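Plustura Guía - kit de enseñanza manual y remota para brazos de mesa

Enseñar una tarea a un brazo debería parecerse bastante a enseñársela a un compañero nuevo, y con esa idea preparamos el kit Guía en nuestro taller. 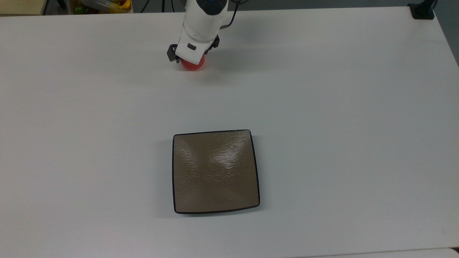 Se puede trabajar de dos maneras. La primera es coger el brazo por la muñeca y llevarlo con calma por todo el recorrido - acercarse, cerrar la pinza, levantar, dejar en la bandeja - mientras el programa Drosenero va guardando cada movimiento. La segunda es sentarse con el mando Rarari y hacerlo a distancia, algo que agradecerá mucho quien tenga la espalda delicada (¡lo decimos por experiencia!).

Para empezar recomendamos una tarea corta, de coger y dejar, con una sola pieza. Repítala cambiando un poco la posición de partida y borre sin pena las tomas que no le gusten.

El kit incluye 2 mandos, fuente de 24 V y memoria para 200 demostraciones. El brazo y la pinza se piden aparte. Preparamos los envíos en 7 días.

Productos relacionados
Mando Rarari de repuesto
Soporte de mesa Lecomte
Licencia Drosenero para aulas
Juego de bandejas Plustura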